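How to budget for a small outdoor robot when it must also work in the dark

Last updated July 29, 2022

When our site in Wundau decided to buy a ground robot for the evening rounds, I was asked to prepare the budget. I had made budgets for forklifts, for a compressor and one time for a bakery oven, so I thought one page would be enough. The first version was one page. The version that was finally signed had six, and most of the added lines were things I did not know I had to ask about.

I write down the steps in the order I would do them now. It is meant for people in a similar place: a small site with several buildings, a few paved roads between them, and a person in the office who must defend the money. If you buy twenty machines at once, you will have a purchasing department and other problems.

Before you start

You need four things on your desk:

A map of the site with the route drawn on it, also the parts without lamps.
The hours when the robot should drive, in summer and in December.
The name of one person who will charge it, clean it and answer when it stops.
A spreadsheet with three columns: pay once, pay every year, pay maybe.

The third column was the idea of my colleague Erzsébet Sárközi, and I recommend it. In my first draft everything that was not certain was simply missing, and missing lines look like zero to the person who signs.

Step 1. Write the job in one sentence

Ours was: "The robot drives the road from the gate to the houses and back, two times each evening, and sends pictures of the doors and the fence to the duty phone." If your sentence has the word "also" in it more than once, cut it in two and price the second half separately. We had an extra wish for carrying parcels. It would have moved us to a bigger class of machine, and the parcels came only in the morning, when a person with a cart was there anyway.

Step 2. Walk the route at the hour of the work

Please do not do this at noon. I did it at noon the first time, and my notes said "road good, no problems". Then Jolán Erdős, who is responsible for our outside areas, took me on the same way in the evening, and I wrote two pages.

Take the map and mark these points:

Where the lamps are, and where their light ends.
Where the edge of the road is grass and you can hardly see the edge.
Where the surface changes from one kind to another, and if there is a step between them.
Where trees hang over the road. Leaves and shadow are one thing, but branches can also disturb the satellite signal.
Where a car can come out and the driver will not expect something low.

Our route measured 900 meters in one direction. Write your own length down exactly, the vendors will use it for the battery calculation, and a wrong number here makes all the later numbers wrong.

Step 3. Decide how dark is dark

Vendors like the sentence "suitable for day and night". Ask what it means. For us there were three different situations: full daylight, the hour after sunset when the sky is still bright but the ground is not, and real night. The middle one is more difficult than I expected. A camera may adjust to the bright sky and then show the road nearly black.

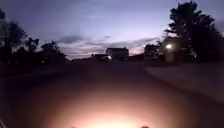 For this reason I would put the front light in the budget as its own line, even if it is included in the base price. With its own line you can compare. Ask each vendor how far ahead the light is useful to the camera, at what speed the machine can still stop within this distance, and how much driving time the light costs. One of our two vendors, Tinonen, gave all three answers in writing. The other, Pintér, answered the first two and offered to show us the third in a trial, and this was also acceptable for us.

If the light reaches less far than the robot needs for stopping, you have two choices. You pay for a better light or sensor, or you let it drive slower. Slower is free in the purchase column, but the round takes longer and the battery has to last for it. Calculate both before you decide.

Do not plan new lamp posts before the trial. In our first meeting somebody asked for four of them, and this would have cost more than the robot. After the trial we needed none, only one hedge had to be cut back.

Step 4. Ask for a trial and pay for it

A free demonstration is done by the vendor, with the vendor's operator, in the vendor's weather. A paid trial is on your road with your people. We paid 150 euros per evening, and the amount was taken off the final invoice. I would ask for at least five evenings, and one of them with rain if you can arrange it.

During the trial keep a simple log on paper:

Start time and battery level.
End time and battery level.
Every stop, with the place on the map.
Who had to go outside, and for how many minutes.

The last line is the most important for the budget. Each time a person must walk out to the machine, this is working time, and it will continue after the purchase. In our log there were 38 minutes of walking in the first evening and then clearly less, when the route was moved a little away from the grass side.

Step 5. Fill the "pay once" column

The robot itself is the easy line. Then come:

Charger and charging place. Check if there is a socket under a roof. We had to lay a cable, and the electrician's bill was my first surprise.
Front and rear lights, if they are not included.
A second battery, or the written confirmation that you do not need one.
Spare wheels or other parts that wear out. Ask for the list from the vendor and buy one set with the first order, the delivery price is then paid already.
Mapping of the route by the vendor's technician, with travel.
Training for two persons. With one person trained, you have no robot when that person is on holiday.
Signs at the entrances. Ask your local office what is required when a machine with a camera drives where visitors walk. The answer depends on the place, so I do not write ours here.

Step 6. Fill the "pay every year" column

Here the offers were most different from each other. One had a low price for the machine and a high price for the software, the other the opposite. Put both over the same number of years. We took five years and the order of the two offers changed.

The lines in this column:

Software license. Ours is called Flutex Route and costs 129 euros per month. Write it as a yearly amount, monthly amounts look harmless.
Mobile data.
Yearly inspection, with or without travel.
Insurance. Call your insurer early, it took them a long time to decide what kind of object it is.
Battery replacement, divided by the years it should live.
Hours of the responsible person. Take the real cost of the hour. I had left it out, and Erzsébet put it back.

Also ask what happens with the machine if you stop the license. Can it still be driven by hand? Can you still get your recorded pictures? This has no amount, but write the answer next to the line.

Step 7. Fill the "pay maybe" column

Here you write things which can happen but do not have to: a collision with a car, a wet connector, a new map after road works, a loan machine during a repair. Next to each one write the price and a word – likely, possible or rare. I did not use percentages. I could not have defended them, and the words started a better discussion.

For winter, ask separately. In December our evening rounds are both completely in the dark, and the battery is cold when it starts. Tinonen advised to plan with a shorter driving time in these months and to keep the charging place above freezing. That meant a small heater, and the heater was also a line. If there is snow, somebody must clear the road before the round, so look if your clearing contract covers the evening. Ours ended at four in the afternoon.

Step 8. Compare the offers on one page

Make one table with the totals for year one and for all five years. Below it put only the points where the offers are really different. For us they were the light, the answer time of the service, and who pays the travel of the technician. Do not attach the brochures. The people who sign will look at the brochures and not at your table.

If a vendor does not want to fill a line, write "no answer" in the field and leave it visible. After I sent my table back to both vendors with these fields, most of them were filled in a few days.

Step 9. Plan the payment in parts

Our agreement was one part with the order, one part at delivery, and the last part after a month of evening rounds on our own road. Write in the contract what a successful round is. We wrote: starts by itself, drives the full route after sunset, returns to the charger, and all the door pictures are readable on the duty phone. "Readable" was discussed for a long time, and at the end we added one printed sample picture to the contract, signed by both sides.

Common mistakes in the spreadsheet

Prices with tax and without tax mixed in one column. I did this, and Jolán found it the evening before the meeting.

The trial fee counted two times, once as a cost and once still inside the invoice.

Training only in the first year. People change their jobs, put a smaller amount also in year three.

No line for selling or returning the old machine at the end. Even if you write zero there, ask the vendor if they take it back and who pays the transport. Pintér takes back the battery without cost but not the rest, and we had to ask two times to get this in writing.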